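Gulero workshop opens longer as weekday table sessions fill up

The Gulero workshop will keep its doors open until nine in the evening from October, after the small-bench sessions it started in spring filled every place through the summer.

The sessions are held in the back half of the building, where the long shelves used to be. Members book a bench for two hours, take a mat, and work on whatever they have brought or whatever is laid out for them. A total of 946 bookings were made between April and the end of August, compared with 469 over the same months last year, when only the front room was in use.

Most of those bookings were for what the workshop calls table tasks. A few plain objects are set out on a work mat and the session is spent on sorting, lifting, stacking or placing them. Blocks and cups come up more than anything else, and the workshop now keeps a large stock of both. Steel cups were brought in over the summer to replace the glass ones, which chipped, and the paper ones, which tipped over whenever a door was opened.

The cubes are harder to keep in good order. The colour gets marked with use, and red ones seem to suffer the most. A new set was bought in June and the older ones have been kept for practice.

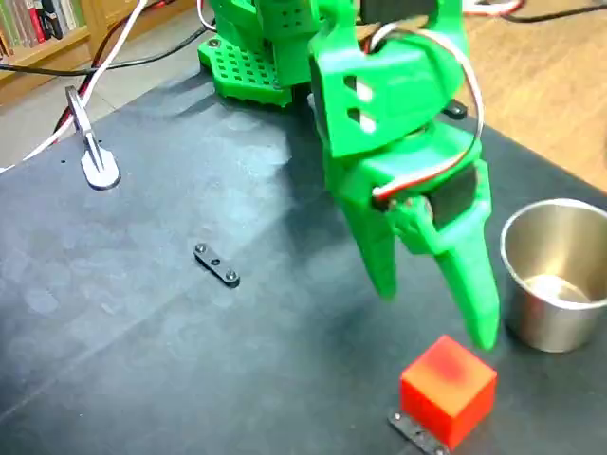
Gulero has also changed the mats. The first ones were thin and pale, and members said that small screws were easily lost on them and that the corners curled. Dark mats were tried on four benches in May and have since been put on all of them. They can be wiped down at the end of a session, and people are asked to do this before they leave and to hang the cloth back on its hook.

The supplier, Gratano, delivered the last batch in August. The bill for mats, cups and cubes together came to £762, paid out of booking fees. Individual mats can be bought at the front desk by anyone who wants the same surface at home, although there were only a handful left at the time of writing.

The longer hours follow a survey of members in July. There were 150 replies. The most common request was for a later finish, followed by more storage and better light over the benches nearest the wall. New lamps have already gone up on that side. Storage will take longer, as the shelving has to be moved away from the fire door before anything else can be fitted.

From October the workshop will open at ten in the morning and close at nine. The last two-hour booking will begin at half past six, leaving half an hour for clearing up. Morning places can be booked on the day, but evening ones should be reserved in advance, either at the desk or by telephone. Prices stay as they are until the new year.

Two other groups in the building are affected by the change. Yurt, which runs the pottery evenings, will move to the upstairs room and keep its present times. The Vedasari reading group will meet in the front room and will have the use of the kitchen from seven. Both have agreed to the new arrangement for the autumn and it will be looked at again in January.

Members are reminded that cups from the benches are not for drinking from. They are kept apart from the kitchen ones, which have blue handles, and should go back in the grey crate under the sink in the back room. Several have turned up on the draining board in recent weeks.

Anyone using a bench is also asked to check the floor underneath it before going home. Screws and other small metal parts found there can be dropped into the jar by the door, where they are sorted once a week and put back into use. Loose cubes should go into the tray on the windowsill, whatever their colour.

Children are welcome at morning sessions with an adult. Evening sessions are for over-sixteens only. There is step-free access through the side entrance, and the bell there has been repaired.

The workshop will be closed for three days at the end of September while the floor in the back half is sealed. Bookings already made for those days have been moved to the following week, and the desk has a list of the new times.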